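Wamthorpe Breakfast Room: Progress Report to the Gunawan Fund
Prepared by Magdalini Sfakianakis, July

Dear Arif,

We have had a wonderful first stretch, and I'm very glad to be writing this one. The breakfast room is open, people are coming, and the toast is (mostly) golden.

Where we are

When you approved the grant of $4000, the room at Lakberg House was a storage space with a sink. The walls are painted now, the wiring has been checked and signed off, and we have proper shelves for bread, spreads and cereal. We open at 7:30 in the morning and the kettle goes on well before that. Residents from the upstairs apartments were the first through the door, and then families from Okar Street started dropping in on the way to school, which we had hoped for but hadn't counted on so early!

We served our 800th breakfast just before this report was due. Plain toast with butter is still the favorite by a mile. Whole-grain bread had a slow start, so we began toasting it a little longer, and now we run out of it before the white.

Spending

The electrical work came in under the quote. We moved the difference into equipment, as you and I agreed by phone, and it has gone a long way. Plates and mitts are paid for, and so are the toasters. I had wanted one big catering model, but we settled on small two-slot ones, and I'm so pleased we did. They are easy to lift and easy to clean, and if one gives up we can carry on with the others. There is $100 left on the equipment line, which I'd like to keep for replacements.

Learning to make your own

This is the part I'm most excited about. We set aside one table for people who want to make their own breakfast, including several residents who hadn't used a kitchen in years. Each place has a toaster, a plate and a pair of mitts, with the plate close by so that hot toast doesn't have far to travel. 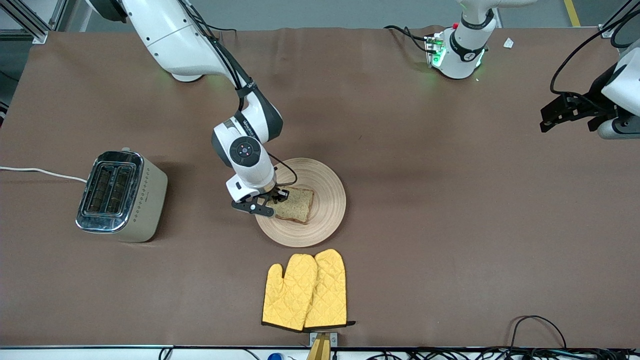 Four residents now make their own toast every morning and have started helping newcomers find their way around. One of them has strong opinions on how far to the edges the butter should go, and the rest of us have improved a lot under his instruction.

Still to do

The crumb trays need a regular slot on the cleaning sheet. We are also waiting on a second fridge, and the delivery date has moved twice. I'll send the receipts separately, along with the updated budget page. Please come and have breakfast with us whenever you're nearby.

With thanks,
Magdalini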